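3. Shared tables and the placement of belongings

3.1 Setting

The observations were made in the reading room of the public library in Mirnemia and in the two cafes on the same street, Sosen and Tsakiris. All three places have large tables used by people who arrive alone. The library lets visitors stay as long as they like. Sosen asks people to order again if the room is full, though we did not hear staff do this during the study. Tsakiris closes earlier than the other two and has fewer power outlets, all of them along one wall.

The library had replaced its reading room furniture in January. The old tables were dark, with a raised wooden rail down the middle that divided one side from the other. The new ones are white and have no rail. Petrică Husar, who ran the reading room during the change, told us that staff expected more complaints about space, and that the complaints they got were mostly about the light reflecting off the surface. The rails from the old tables are still in storage, and we were able to measure them.

Each long table in the library is 200 cm from end to end and has two chairs on each side. The tables at Sosen are the same length but narrower, so that two people with open laptops facing each other will have the screens almost touching. Tsakiris has round tables, which we included at first and then dropped from the placement analysis, as described in 3.4.

3.2 Recording placement

We recorded 214 visits in which one person sat down at a table where at least one other person was already seated. For each visit the observer noted the chair chosen, the items put on the table, and where those items were after 20 minutes. Visits that ended before then were left out. Bags on the floor or on chairs were noted but are not treated here.

Positions were written on a paper sheet with an outline of the table. The sheet split the surface into a center area and four edge strips. An item was coded as "edge" if more than half of it lay inside a strip. An item was coded as "center" in all other cases, including those where the observer could not decide. This makes our figures for edge placement slightly low, which we preferred to the other kind of error.

Raluca Ilie drew the first version of the sheet and tested it over several visits to Sosen. Her version had three strips on each side, and it turned out to be too fine to fill in from a neighboring table without staring. The simpler sheet was used for everything reported in this section.

We did not speak to visitors while they were seated. A notice at the entrance of each place explained that seating was being studied and gave a phone number for anyone who did not want to be included. The notice was up for the whole period.

3.3 Edge placement

In 121 of the 214 visits, the person who sat down put every item other than the one in use on an edge strip. The item in use was usually a laptop, a book, or a plate. Cups, phones, keys, and glasses cases went to the side or to the far edge. The pattern was seen in the library and at Sosen, on crowded tables and on fairly quiet ones.

We had expected people to build a small border between themselves and their neighbor, as earlier work on waiting rooms suggests. A border of this kind would put items on the side nearest the other person. Some visitors did do this, most often with a bag or a folded coat. More often the items went to whichever side was farther from the neighbor, even when that meant reaching across the body to pick up a cup. Left-handed visitors were not noted separately, and we regret this now, as it would have helped in reading these cases.

The wish to keep a clear working area seems a simpler explanation than the wish to mark territory. People who moved a cup did so after opening a notebook or turning a laptop, and they moved it away from the thing they were working on. The direction of the neighbor appeared to matter less than the direction of the work. Only when a third person joined the table did items move inward again, and then usually by a hand's width.

Color may also play a part. On a pale surface, small items are easy to find at a glance, and a person can leave them far from the hand without losing track of them (Figure 2). On the old library tables, Husar recalled, visitors tended to keep keys and pens next to their books and still left them behind. The lost property log for the old tables was not kept in enough detail to check this.

Figure 2. A smooth white tabletop with objects near the top and right edges. 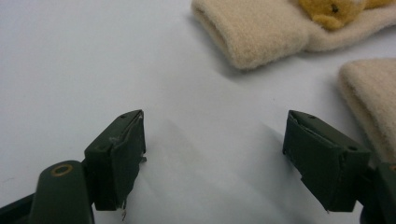 3.4 Round tables

The sheet could not be made to work at Tsakiris. A round table has one edge, and on the smaller ones the strip took up so much of the surface that nearly everything fell inside it. We tried a version with a narrower strip, but two observers using it at the same time disagreed too often for the results to be of use.

What we can say about Tsakiris is limited to chairs. People joining an occupied round table took the seat opposite the first person when it was free. When it was not free, they were more likely to leave and look for another table than people in the library were. Several moved a chair back from the table before sitting down, and two carried theirs to the wall where the outlets are. The staff did not seem to mind -- chairs were put back at closing.

3.5 Comparison with Skindik

A smaller set of notes was made at the Skindik branch library, which still has the dark tables with the center rail. These notes were made by one observer and should be read with care. The rail changed behavior in an obvious way: people leaned phones and paper against it, so the far edge was used much more than the side. Nobody was seen placing an item past the rail, even when the chairs on the other side were free.

Visitors at Skindik also spread out more to the left and right. It is possible that the rail settles the question of depth and leaves only the question of width, but the branch is a quiet one and people there had more room to begin with. A second round of notes is planned for the exam period, when both libraries are full -- until then we treat the Skindik notes as background and do not combine them with the main set.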